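Re: [garment-care] Storing two-material jackets over summer
Date: 7 August 2018

On the earlier question about varsity jackets:

> I have one with a wool-type body and smooth, leather-like sleeves,
> and I need to put it away until October. Last year I folded it in
> half down the back and the sleeves came out with a hard crease at
> the elbow. The ribbing at the hem had also gone wavy. Hanger or
> box? And do the snaps get done up or left open? I have a Lelinero
> box, the long one, which I was going to use for it.

Box, if it is the long Lelinero. The inside length of mine is 836 mm, which takes most adult jackets with one fold across the body and none down the back. A hanger is fine for a few weeks. Over a whole summer the weight of the sleeves pulls at the shoulder seam, and if the body is the softer material it is the body that gives.

Before folding, lay the jacket face up on a made bed with the collar away from you. A bed is better than a table for this as both sleeves can lie out at their natural angle. Leave the front open at this stage and let the two edges fall next to each other. If they will not lie parallel, the lining is bunched, and you should put a hand inside and flatten it before going any further. 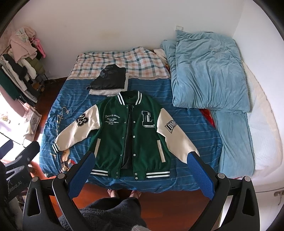 Then smooth the sleeves from shoulder to cuff with the flat of the hand. Shallow creases can be left alone. Deep ones should be stuffed out with tissue overnight. Do not iron the sleeves, even through a cloth. If there are patches on them, check the stitching now, and keep the fold line clear of them. A patch that wraps round the side of the arm will lift at its edge if it is bent sharply.

Snaps: do up every second one, and always the lowest. Fully closed, the front holds its line but the body cannot settle, and you get a ridge beside the placket. Fully open, the hem drifts apart, which would explain your wavy ribbing. Where the bottom two sit close together, fasten just one of the pair.

Folding order, as I do it:

1. Tissue over the whole front, and a second sheet over any embroidery or raised lettering.
2. Left sleeve across the chest, bent at the elbow over a roll of tissue. Right sleeve the same, on top, with tissue between the two so that the smooth surfaces do not touch.
3. Hem up to mid-chest over a thicker roll.

The roll matters more than the box. I used to buy the Grustik paper in the pack of 500, but the last lot was noticeably thinner and I have gone over to Marti. Either will do if doubled. Avoid anything dyed next to a cream sleeve - the colour does transfer, and it does not come out again.

No plastic bag. The Jomeck cotton cover is adequate, although the zip is poor. An old pillowcase does the same job.

My own box weighed 498 g empty, so weight on a wardrobe shelf should not be a concern. Do not stack anything on top of it.

One thing you did not say: is the ribbing wavy on both sides of the hem or only one? If only one, look for a broken elastic thread before you put it away.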